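News > Press Room > Home & Laundry > Kakach Towel Range

Shares 5 | Comments 2

Kakach brings its Elach terry towels to the linen closet this May, with a free folding guide in every bundle

PUNDASTHORPE - Kakach, the household linen firm that has been weaving and finishing towels in Pundasthorpe for longer than most of its neighbors can remember, is very pleased to announce the arrival of Elach, a new family of terry-cloth towels made for everyday homes, busy bathrooms and the kind of laundry basket that never quite seems to reach the bottom. The range goes on sale in May through the company's own shop and through its longtime retail partner, Wumbei.

Elach has been a labor of love for the Kakach team, and a slow one at that. Work began with a simple question that came in again and again from customers, by letter and by phone and over the shop counter: why is it so hard to get a good thick towel to fold flat and stay folded? Anyone who has emptied a dryer at nine in the evening will know the feeling. The towel comes out in a heap, the corners have hidden themselves somewhere inside, and by the time it has been shaken, smoothed and squared up it seems to want nothing more than to curl itself back into a roll.

"We love a thick, loopy towel, and we weren't about to take that away from people," said Annelies Prins, head of product at Kakach. "So we spent a great deal of our time on the parts that folks don't usually look at - the hems, the corners, the flat woven band near each end. When those parts are right, your hands find their way around the towel almost without thinking, and the pile can be as soft and generous as you like."

The flat band has been given particular care. On each Elach bath towel it is woven a little firmer than on earlier Kakach towels and finished with a single line of stitching, so that it works as a guide when folding. Lay the towel out, bring one band over to meet the other, smooth from the middle toward the edges, and then fold in the long sides. Prins and her colleagues tried the method on family members, on friends, and on one very patient group of regulars at the Pundasthorpe shop, who between them folded around 700 towels over the course of the winter and were thanked with coffee, cake and (naturally) towels.

Their comments shaped more than the hems. Several of the regulars asked for a looped pile on both faces, and that is how the towels are now made. Others asked for warmer colors to go with wood and cream tile, and so Elach opens with a palette that includes a soft orange-tan the mill calls Apricot Clay, along with oatmeal, sage, slate and a deep berry red. That makes five colors in all, and the company hopes to add to them as the year goes on.

Every Elach bundle holds two bath towels and two hand towels, together with a printed folding guide that walks through the everyday flat fold, a rolled fold for open shelves and baskets, and a narrow fold for hanging over a rail. The guide also offers a few words on washing: warm water, a modest amount of detergent, no fabric softener for the first several washes, and a good shake before the towel goes on the line or into the dryer. Kakach has found that the shake does wonders for the loops, and it recommends doing it by an open window if the weather allows.

"Folding laundry is one of those jobs that is always waiting for you," Prins added. "I do mine at the kitchen table with the radio on, and I've come to enjoy it - most of the time, anyway! If our towels make that half hour a bit more pleasant in somebody's house, then I think we've done what we set out to do."

Wumbei will carry the full range in its stores and will host folding afternoons at the Pundasthorpe branch throughout the launch month, beginning at 2 p.m. There is no need to book. Visitors are welcome to bring a towel from home, of any make and any age, and the Kakach team will be glad to lend a hand with it.

Samples of the fabric, color cards and copies of the folding guide are available to press and trade buyers on request from the Kakach press office in Pundasthorpe.
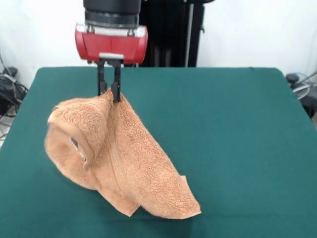
An orange-tan terry-cloth towel, lifted at one point, with its flat woven hem band showing.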